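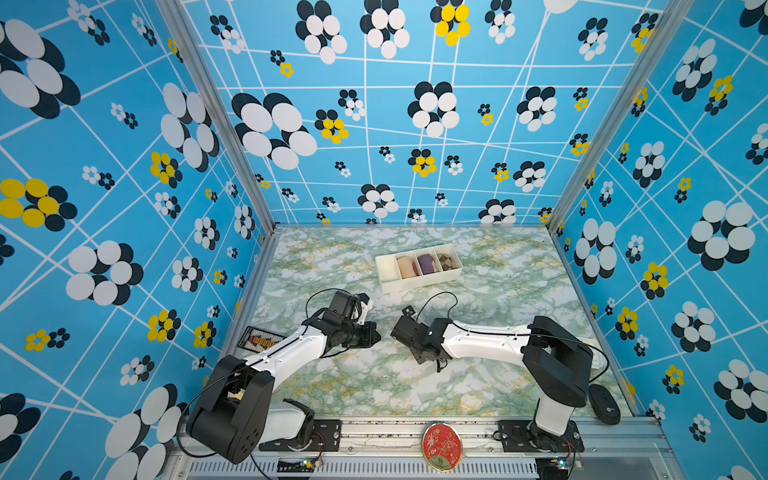

Workton, segunda-feira, 4 de maio de 2026

Esel Modus: célula de bancada com dois braços
Aviso de segurança e instruções de correção

O Modus é uma célula compacta com dois braços montados na calha frontal, cada um com a sua garra, para tarefas de separação e embalagem de peças pequenas. Esta página aplica-se às unidades com número de série até 306.

Descrição da falha

Em algumas unidades, a garra pode abrir sozinha quando os dois braços trabalham frente a frente e um deles entra em paragem protegida. O controlador corta o binário do pulso antes de confirmar o fecho da garra, e a peça cai. Em dois casos comunicados, o outro braço continuou o percurso durante 43 milissegundos depois do pedido de paragem e houve contacto entre as garras. Não houve feridos.

A falha foi reproduzida na bancada da Pappas, distribuidora do equipamento, com um tabuleiro branco de quatro compartimentos carregado com discos cor de pêssego e roxos. Apareceu ao fim de quase 2000 ciclos.

O que fazer antes de voltar a usar

Desligue a célula no interruptor geral e espere que os braços assentem. Não os segure com a mão durante a descida.
Verifique se o cabo preto junto ao pulso de cada braço forma um arco livre e não toca na garra.
Retire da mesa tudo o que não faça parte da tarefa. Tampas, cartões e ratos de computador ao alcance dos braços contam como obstáculos.
Instale a versão corrigida do controlador e repita a calibração dos dois braços.
Faça um ensaio a velocidade reduzida, sem peças.

As luzes verdes das placas fixadas à calha indicam apenas alimentação. Podem estar acesas com a falha presente.

Até à atualização, use um braço de cada vez. O modo simultâneo deve ficar bloqueado no menu de segurança.

Peças e assistência

As garras que tenham sofrido contacto são substituídas sem custos até ao fim de setembro. Indique no pedido o número de série e o número de ciclos. Acima de 2000 ciclos, envie também o registo de erros do controlador.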